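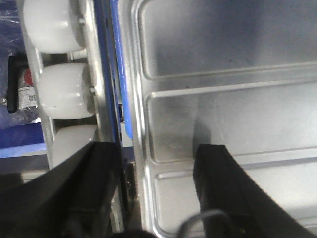

5 min read

Ojārs Butkienė
9 January 2022

Thread on what we budgeted for the packing line arm at Wutness, what we spent, and what I would put on the first quote request if I had to do it again. Long, mostly numbers and fittings.

12 replies · 31 shares

Background. We bought one arm, one two-finger gripper and a wrist camera through Trodura. The arm was the cheap part to plan. You get a price, a lead time and a power rating, and none of them moves much. Everything past the wrist flange moved.

First item: fingers. The standard pair is black, blocky and wide at the base. Fine for cartons. Next to a roller rail they take up a lot of room, and you find you are planning the reach around the finger body and not the tip. Ask for the finger drawing before you ask for the price.

3 replies · 8 shares

We asked for the drawing in December, after the order. Wrong way round. A narrower pair from Raudsepp was quoted at 1485 for the set, fitted and tested. The first budget had 200 against "gripper spares". I wrote that line myself.

Second item: the gap. Steel panel on one side, rollers on the other, and the left finger overlaps the bottom roller in the camera view when the right one is up against the panel. Whoever quotes for your fingers needs the rail and the panel on the same drawing. We had sent them as separate files.

5 replies · 6 shares

Third item: pressed panels. Ribbed stainless is stiff and wipes down well, and I would buy it again. But the ribs make recesses, and a flat fingertip set against a recess sits differently from one set against a rib. If your programme assumes one flat face, allow hours for teaching extra points. We allowed none.

Stainless also throws soft reflections. Under bright, even light you get strong highlights on the raised edges and on white rollers. Budget for a diffuser or for someone's time on exposure settings. Time is dearer.

2 replies · 11 shares

Fourth item: cable. There is a thin grey one looping past the right finger. Cable management was not on our quote, not on Trodura's list of options, and not in my spreadsheet. It should be a line of its own, with clips, a sleeve and a spare cable. Small money, but it needs a part number or it doesn't get ordered.

Ieva Sepp has asked whether we priced a lease. We did. Tiston offered a two-year term with servicing included. It came out dearer over the term but it would have covered changes to the fingers, and our comparison sheet had no row for changes. So the sheet said buy, and we bought.

9 replies · 14 shares

If you are doing that comparison now, add these rows before you fill in any prices: finger changes, extra teaching, lighting, cable, guarding changes, one return visit by the fitter. Put a figure in each, even a poor one. A blank row gets read as zero by whoever signs it off.

On guarding: get it quoted with the arm in its real position. Ours was quoted from a floor plan. The floor plan did not show the blue surface behind the rail where things get put down, bags and labelled items included. The fence supplier needs to know what lives there and who reaches for it.

4 replies · 5 shares

On rollers: plan spares at the same time as the arm. Ours are white, on axles fixed into the rail. Find out which fixings hold them and whether you can get a spanner in once the arm is mounted. I have asked for the access clearance in writing on the next rail.

On the wrist camera: worth having, and I would not take it off the list to save money. It sees down past the fingers to the place you care about. It also gets both fingers in view the whole time, so a good share of the picture is finger. Check how much is left for the part before you pick a lens.

7 replies · 9 shares

Expect some blur in stills at that range too. Ask the supplier for sample stills at your working distance with your fingers fitted. Trodura sent us samples with no gripper on. They looked very good.

Contingency. We held none on the tooling side and a fair bit on the arm side, which is backwards. For the second cell I have put 50 per cent on everything past the flange and nothing on the arm. Finance queried it. I sent them the list in this thread and it went through.

6 replies · 22 shares

Order of work for the second cell, for anyone copying it: measure the station, draw the fingers, get the finger price, then the arm. Guarding quote on site. Lighting trial with the real panel in place. Purchase order after that.

Lead times, as several people have asked. The fingers took longer than the arm. I won't give weeks as both suppliers have changed theirs since. Ask for a date in writing and ask what happens to the price if it slips.

3 replies · 4 shares

Ieva has the comparison sheet with the extra rows in it and is happy to pass it on. No prices in it, only the headings. I'll post the guarding costs for cell two once the quote is back.

8 replies · 17 shares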